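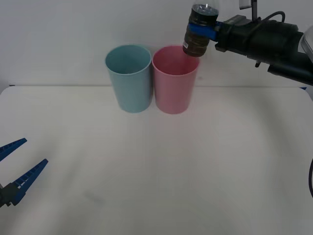

第47期 第5页

无柄杯

无柄杯，就是没有把手、没有高脚、直接往桌上一放的那种杯子，英文里大多叫tumbler。平常说的“水杯”“口杯”“直身杯”“漱口杯”，多半都落在这个筐里。题图上两只塑料的算是很典型的样子：高高的一个筒，往底下略微收一点，杯口圆滑。我写这个条目之前以为一个晚上能写完，结果从六月写到了天凉，因为一翻资料就收不住，连家里的碗橱都被我搬空了一遍。

名称

中文里“杯”字很早，古书里也写作“桮”或“盃”，木字旁说明当时有不少是木头做的。不过老早的“杯”跟现在的样子差得挺远，汉代常见的耳杯是个浅浅的椭圆碗，两边各伸出一片小耳朵，也叫羽觞，曲水流觞漂的就是它（所以它浅、它平，漂得起来）。直筒形的饮器当然也有，玉的漆的都见过，有的下面带小足，有的旁边带一个环形的把。

跟“杯”抢地盘的字还有盏、盅、瓯、盂。我小时候家里管喝酒的叫盅，管喝水的叫缸子，缸子有把，杯子没把，分得很清楚。后来到外地念书，同屋的人把带把的也叫杯子，我还纠正过人家，现在想想脸红。方言里这类叫法极其乱，本条目只按形状来分：没把、没脚、平底或者近似平底，能单手握住。

英文的tumbler来自tumble，翻滚、跌倒的意思。一般的解释是早先这种杯子底是圆的或者尖的，放不稳，一放就倒，于是只能拿在手里喝干了再扣过来。后来底做平了，名字没跟着改。也有一种底部圆而厚重的银杯，推倒了会自己晃回来，同样叫tumbler，跟不倒翁一个道理。两种说法哪个在先，我看到的几本书口径不一，这里都留着。

日文里喝茶用的叫“湯呑み”，筒形的居多；吃荞麦面蘸汁用的小筒叫“蕎麦猪口”，现在常有人拿来喝咖啡。俄文的стакан、土耳其文的bardak，范围跟我们说的“玻璃杯”差不多，但边界总有点对不齐。我为这个专门写信问过伊尔金·托普拉克（Ilgın Toprak），她回了满满两页，主要意见是：喝茶的那种细腰小杯在她家里绝对不许归到bardak的“普通水杯”里去，茶杯是茶杯！我尊重她的意见，细腰杯放到下面单说。

形状

上宽下窄，这大概是无柄杯最常见的轮廓。专业的说法叫锥度，做模具的人叫拔模斜度。几个好处是叠在一起的：

一是好脱模。不管是玻璃压制还是塑料注塑，东西在模子里成形以后总得拿出来，壁要是绝对垂直，内芯就会咬得死死的。稍微斜一点点就顺当了。注塑件的斜度往往很小，小到眼睛不容易看出来，拿尺子量一下杯口和杯底才知道。

二是好套叠。斜度够大的杯子可以一只坐进另一只里，食堂里那种一摞一摞的就是这样。斜度不够大的套进去会卡住，尤其是刚洗完还带水的时候，两只杯子之间一圈水膜，拔都拔不动。我的土办法是外面那只泡温水，里面那只倒凉水，等一小会儿再拧着拔。玻璃的千万别用滚水，温差太大会炸。好一点的设计会在杯壁内侧或者近底的地方做一道台阶，让上面那只停在台阶上，怎么摞也不会吸死。

三是好拿。手握成筒的时候虎口那边总比小指那边松，杯子往下收，正好贴着手，而且往下滑的时候越滑越粗，自己就卡住了。这一条是我自己琢磨的，后来在布拉戈耶·格尔吉奇（Blagoje Grgić）的小册子里看到他也这么讲，很高兴。他在册子里还抱怨完全直筒的杯子“只适合画图的人”，这话我不全赞成，直筒杯量水准，也稳当。

反过来，下宽上窄的也有，比较少。船上用的杯子有做成这样的，重心低，晃起来不容易倒，代价是洗的时候手伸不进去。我有一只，杯底常年有一圈茶垢，刷子也够不着角。

杯口值得多说两句。玻璃杯的口有两种常见的处理：一种是冷切以后磨平，再抛光，摸起来边缘比较利落；另一种是用火烧一下，让玻璃自己软化收圆，叫火抛光，口上会有一点点鼓起来的圆唇。薄口喝起来确实舒服，水像是直接流进嘴里；圆唇耐磕，饭馆爱用。塑料杯一般做成圆边，也有往外翻卷一圈的，一次性的纸杯和薄塑料杯几乎都卷边，不卷的话一捏就扁了。

杯底很少是真平的。翻过来看，大多中间往里凹，只有外圈一条窄边着地。完全平的底放在湿桌面上会吸住，而且稍有一点不平就晃。讲究的会在那圈窄边上再开几个小缺口，倒扣着从洗碗机里出来时积水就能流走。

早期历史

把时间往前推，没把没脚的筒形饮器几乎哪里都有，牛角、竹筒、木头、陶土、皮革，手边有什么用什么。竹筒大概是最省事的，竹节天然就是杯底，锯一段就成。中国新石器时代的遗址里出过不少陶杯，龙山文化的蛋壳黑陶杯薄得吓人，不过那种是高柄的，不算本条目的范围，我每次去博物馆还是要站在柜子前面看半天。

商周青铜器里的觚，喇叭口、细腰、高圈足，也是单手握的饮酒器，跟后来的平底杯关系不大。唐代金银杯受西边来的影响，流行带环把的，八棱的、筒形的都有。到宋以后，喝茶用盏，喝酒用小杯小盏，筒形的杯子不占主角。明清瓷器里有一种小的马蹄杯、铃铛杯，口敞底收，没把，喝酒喝茶两用，这些跟现在意义上的无柄杯倒是挺近的。

地中海一带的玻璃杯出现得早。吹制技术在公元前一世纪前后传开以后，玻璃饮器一下子便宜下来，罗马时期的遗址里常见一些筒形和锥形的杯子，有的表面带磨出来的圆面，有的是吹进模子里做的，带花纹和字。中世纪北方的森林玻璃发绿发黄，因为砂子里有铁，又用草木灰做助熔剂；杯壁上常粘着一颗颗玻璃疙瘩，手上沾了油也不打滑（吃饭用手抓的年代，这是正经需要）。

玻璃杯

玻璃无柄杯真正进了寻常人家，靠的是十九世纪的压制机。熔化的玻璃料滴进模子，冲头一压，杯子就出来了，比吹制快得多。压制的杯子壁厚，常常带棱，带棱一方面好看，一方面能把模具留下的接缝痕迹藏到棱线里。苏联的棱面杯就是这个路数，食堂、火车、街边的汽水机都用它，火车上配一个金属杯托，有把，拿着不烫手。中国六七十年代以后常见的那些压花玻璃杯也属于这一支，招待客人的时候连暖瓶一起端出来，杯子上常印着红字或者牡丹、熊猫。我外婆家的一套还剩两只，平时舍不得用，过年才拿出来，花都磨淡了。

国内很多人管厚壁带棱的叫“口杯”，北方小饭馆的二两口杯白酒，撕开盖就喝，喝完洗洗又是一只水杯。我搬过好几次家，每次收拾厨房都能翻出来一只，从来想不起是哪顿饭留下的。

钠钙玻璃是做杯子最普通的材料，便宜，透明度好，怕急冷急热。钢化过的钠钙玻璃抗摔好得多，碎的时候会碎成小颗粒，不过表面有了暗伤以后可能过一阵子自己突然炸开，很吓人，所以口上有明显磕碰的钢化杯我都直接扔。高硼硅玻璃受热膨胀小，倒开水比较放心，可以做得很薄很轻，代价是软塌塌的手感（我个人的偏见，别当真）。铅晶质玻璃折光漂亮，敲起来声音长，威士忌用的矮方杯常用，不建议长时间盛酒存放。

格鲁瓦奇（Gruvach）厂的东西在旧货爱好者里有点小名气，它的水杯底厚，杯身往下收得比别家都明显，底心有一个压出来的小五角。我手上有5只，其中一只的五角是歪的，舍不得出手。这个厂的档案散得差不多了，布拉戈耶·格尔吉奇的小册子是目前我见过写得最细的，可惜排版很挤，图和字对不上的地方也有好几处。

陶瓷和金属

陶瓷的无柄杯在东亚一直没断过。热茶倒进没把的杯子，烫不烫手本身就是个提示：拿不住，说明还不能喝。老人家都这么讲，我觉得挺有道理。做法上，厚壁的粗陶散热慢，薄胎的瓷杯要捏着杯沿和底足端，各有各的拿法。

南印度的不锈钢杯也很值得一提。它口沿往外翻出一圈，下面配一只浅口的小碗，咖啡在两样东西之间来回倒，倒得越高泡沫越多，也凉得快。外翻的口沿比较不烫，手指就捏那里。纳伦德拉·瓦西什特（Narendra Vashisht）教过我怎么倒，我头一回全倒在了鞋上。北方邦一带和别的不少地方则常见土烧的小杯，不上釉，一次用完就扔回土里，喝起来带一点泥土的香气，萨维塔·西索迪亚（Savita Sisodia）说她坐火车必买一杯，茶好不好倒在其次。

铜杯、锡杯、银杏木的、漆的，都有人用。铜杯内壁一般要镀一层锡或者别的东西，酸的饮料不要直接放在裸铜里。搪瓷的多数带把，国内叫搪瓷缸，归到另一个条目。真空不锈钢的大杯子近些年也被叫作tumbler，口上还带盖带吸管，容量能有一只小水桶那么夸张，放不放进本条目我犹豫了很久，暂且只提这一句。

塑料杯

塑料杯我打算写得细一点，因为家里用得最多，网上讲得也最含糊。

早期的硬塑料杯有用酚醛做的，颜色深，也有用脲醛做的，颜色就鲜亮多了，野餐盒里常配一套。密胺（三聚氰胺甲醛树脂）后来居上，表面硬、有瓷感，摔不坏，食堂里到处都是。密胺不要进微波炉，也不要长时间盛滚烫的酸东西，杯壁起了毛、颜色发暗就该换了。

聚丙烯，也就是底上标三角形5号的那种，现在做水杯漱口杯非常普遍。半透明或者不透明，摸起来有一点点蜡感，软硬适中，摔在地上弹两下没事，耐热也还行。缺点是表面容易留细划痕，装过番茄汁、咖喱的话会染色，洗是洗不干净的，晒几天太阳会淡一点。

聚苯乙烯，6号，透明的一次性硬杯常用它，脆，捏一下会咔地裂开一条，不适合装热的。聚碳酸酯透明又结实，以前到处都是，后来因为双酚A的缘故，婴儿奶瓶在很多地方不许再用，水杯也渐渐换成了共聚酯一类。标7号的意思只是“其他”，里面什么都可能有，看到7号先别慌，也先别放心，得看旁边写的具体材料名。

聚乙烯的杯子软一些，小孩用的和露营折叠的有。折叠杯还有硅胶的，一压变成一个饼，不过我那只展开后总有一股味道，泡了小苏打也去不掉，如果谁有办法请在讨论页告诉我。

颜色这个事情，塑料杯很占便宜，色母粒往料里一掺，想要什么有什么。同一套模具换几种颜色，一家人一人一色，省得拿错，这个办法大概从有彩色塑料杯的那天就有了。多尔卡比（Dorkadby）的浴室系列就是这样卖的，单只装，不配套，颜色自己挑。我们家一直是浅色归大人、深色归孩子，结果孩子长大以后全反过来了。

关于塑料杯能不能倒开水，常有人问。看材料，聚丙烯的正规产品一般会标使用温度，杯底或者包装纸上有，按那个来就好。没标的、闻着有味的、来历不清楚的，拿去插牙刷、装笔都行，别喝热的。

容量和规格

没有哪一个统一的规矩规定水杯该多大。国内家用的玻璃水杯以二百到三百毫升为多，漱口杯会大一些，洋酒矮杯和高球杯各有各的习惯。“一杯水”在菜谱里是多少也很让人头疼：美式量杯的一杯比二百五十毫升略少一点，日本菜谱的一杯是二百毫升，量米的小杯又是一百八十毫升。我建议每个人找一只自己天天用的杯子，拿厨房秤称一次满水的重量，减掉杯重，一克水算一毫升，记在杯底或者贴在冰箱上。这件事我做过以后，煮粥再没有溢过。

法尔卡里（Farkari）出过一款杯子，外壁上浅浅地压了几道横线，看着像装饰，其实每一道对应一个容量，说明书里只用一行小字提了。我用了两年才知道！托瓦尔（Tovar）也有类似的，线在里面，倒上牛奶就看不清了。

有些国家在酒馆里卖酒要求杯子上有刻线，或者杯子本身容量经过检定，杯壁上会有小小的标记。收旧杯子的人很看重这种标记，能帮着断代。

使用和清洗

玻璃杯发雾有两种原因，一种是水垢，用白醋或者柠檬酸泡一泡就亮了；另一种是玻璃表面被洗碗机长年腐蚀出了细坑，泡什么都没用。分辨的办法就是先泡，泡完还雾，那就认了吧。

茶垢用小苏打加一点点水调成糊，手指裹着布擦，比钢丝球温和。塑料杯不要用钢丝球，擦出来的划痕会更容易藏东西。漱口杯底常年积水，口朝上搁着会长一层滑腻的膜，倒扣又怕杯口贴着台面，我见过最好的办法是墙上装一根斜杆，杯子挂在杆头上，吴国伟（Kwok-wai Wu）家的浴室就是这么弄的，我回家照着装了一个，墙砖钻裂了一块。（他名字的汉字是我照读音写的，有错请改。）

新玻璃杯要不要先煮一遍？老话是冷水下锅慢慢煮开再自然放凉，说能让杯子更结实。厨房里那点温度远远够不到玻璃退火的温度，所以结实谈不上，当作消毒没问题。我妈至今还煮，我也不拦着。

礼俗和游戏

敬茶敬酒时双手捧杯，一手握身一手托底，这个姿势在没把的杯子上最自然。碰杯时晚辈的杯沿要低一点，两个都很客气的人碰杯，能一路低到桌面上去，我在酒席上见过好几回。广东一带饮茶，主人斟茶，客人用手指轻叩桌面表示谢意，来历的传说很多，都不太可靠。

土耳其的细腰小玻璃杯，中间收进去，上下鼓出来，没有把，配小碟和小勺。捏着杯沿喝，颜色要红亮，太深了要兑水。伊尔金·托普拉克坚持说细腰那一段是给眼睛看的，我在别处读到的说法是下半部保温、上半部散热，她对后一种说法不置可否，只问我茶喝完了没有。

叠杯是一项正式的比赛项目，用的是专门的塑料杯，底上有孔，减少套叠时的空气阻力。拿家里的杯子练也能练，声音很大，楼下会有意见。两只杯子底中间穿一根棉线，就是土电话，线要绷直，中间不能碰着东西；纸杯的效果比厚塑料的好，薄的底振得起来。还有把三只杯子倒扣着、里面藏一颗豆子让人猜的把戏，年代久远，中国旧时的“仙人摘豆”用的是两只小碗，路子相近。

往玻璃杯里倒不同高度的水，用筷子敲，水越多音越低；换成手指蘸水在杯口上转，高脚杯容易响，无柄的厚杯子我试了一晚上也没有弄响过。

收藏

无柄杯不是什么值钱的收藏门类，好处是便宜、能用、摞起来不占地方。常见的几条路：按厂家收，按印花收，按纪念事件收，还有人只收汽水厂、单位食堂的赠品杯。看旧玻璃杯先看底，磨损圈要自然，一圈细密的乱划痕，如果是方向一致的粗道子，八成是砂纸磨的。再看模缝，老压制杯的缝位置和数目跟模具有关，同一型号前后期会有变化。印花杯别放洗碗机，一次就能洗掉一半金边。

旧印花杯的釉料里可能含铅、含镉，尤其是红色、黄色、橙色印在杯口附近的，摆着看就好。

塑料杯收的人少，变黄、变脆是逃不掉的，避光放会慢一些。我前面提到的多尔卡比早期的浴室杯，底上的字体跟后来的不一样，字母b的肚子是开口的，后来的是闭合的，想找的话可以留意。

待补充

船用杯一节缺资料，宽底杯在各地的叫法我只知道两个。密胺杯在国内食堂开始普及的年代也还没查到可靠的出处。格鲁瓦奇厂的停产时间，小册子前后写得不一致，先空着。

参见

耳杯
搪瓷缸
高球杯
量杯
漱口用具
杯垫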